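## 4. Fixer l'étau et préparer le plan de travail

Cette section concerne l'établi Flalia en configuration atelier. Elle suppose que le piètement est monté et mis de niveau (section 3).

### 4.1 Choisir l'emplacement de l'étau

1. Dégagez le plateau et essuyez-le avec un chiffon sec.
2. Repérez le côté de votre main forte. L'étau se place de ce côté, au-dessus d'un pied.
3. Présentez l'étau sans le visser. Le mors fixe doit dépasser légèrement du chant, pour pouvoir serrer une pièce longue à la verticale.
4. Ouvrez le mors mobile à fond et vérifiez que la manivelle tourne sans toucher le piètement.
5. Tracez les trous de fixation au crayon.

> **Remarque** – Si l'établi est adossé à un mur, laissez de quoi passer la main derrière le plateau. Le rail arrière se démonte par là. 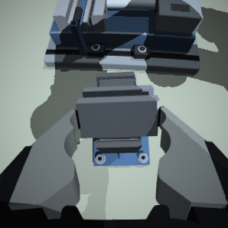

Le petit outillage de serrage se range à part, et l'on évite de mélanger les cales avec la visserie. Sur un revêtement clair, vert très pâle ou gris, les copeaux et les gouttes d'huile se repèrent vite et se nettoient avant de marquer. Un étau bleu et gris y ressort bien, de même qu'une petite embase bleue posée devant lui. Pour les pièces à faces parallèles, tenez-les par les deux bouts, avec une garniture mince de chaque côté.

### 4.2 Percer et visser

1. Percez un avant-trou à chaque repère, bien d'équerre.
2. Retournez l'étau et contrôlez que la semelle est propre.
3. Posez les rondelles larges sous le plateau, jamais dessus.
4. Serrez les boulons en croix, d'abord à la main, puis à la clé.
5. Resserrez après la première journée d'utilisation.

> **Attention** – Ne percez pas à travers la traverse centrale. Sur les établis livrés avant juin, elle est placée 17 mm plus près du bord avant. 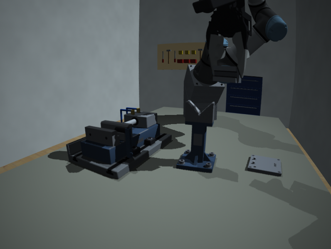
Une fois l'étau en place, contrôlez de nouveau le niveau dans les deux sens. Le poids suffit parfois à faire descendre un pied réglable. Corrigez avec la clé de 19, un quart de tour à la fois, puis bloquez le contre-écrou.

### 4.3 Poser les chants et traiter le plateau

Le bois nu des chants boit l'huile plus vite que le plateau. Prévoyez deux passes.

1. Poncez les chants au grain fin, dans le sens du fil.
2. Dépoussiérez à l'aspirateur, puis au chiffon.
3. Appliquez l'huile Culora au tampon, sans surcharge.
4. Attendez le temps indiqué sur le bidon avant la seconde passe.
5. Étalez les chiffons à plat, dehors, pour les faire sécher.

> **Danger** – Un chiffon imbibé d'huile et roulé en boule peut s'enflammer seul. Ne le jetez pas à la poubelle avant séchage complet.

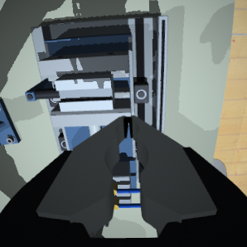 Protégez le sol avant d'huiler, surtout dans une pièce d'habitation. Un carton épais suffit, à condition qu'il dépasse largement de chaque côté. Les lames de bois clair, comme celles que l'on voit à droite, demandent plus de soin : une goutte essuyée trop tard laisse une auréole. Retirez le carton dès la fin du travail – s'il reste en place, l'huile passe au travers.

### 4.4 Charge et entretien

- Charge maximale répartie sur le plateau : 2 000 N.
- Ne frappez pas sur le levier de l'étau pour forcer le serrage.
- Graissez la vis deux fois par an, davantage si l'atelier n'est pas chauffé.
- Remplacez les mordaches dès qu'elles ne tiennent plus à plat.

Pour les pièces de rechange, indiquez la référence gravée sous la traverse avant. La pose des tiroirs est décrite à la section 5.

*Rédaction : Maite Cordero. Relecture technique : Hugo Arroyo. Version du 31 décembre 2025.*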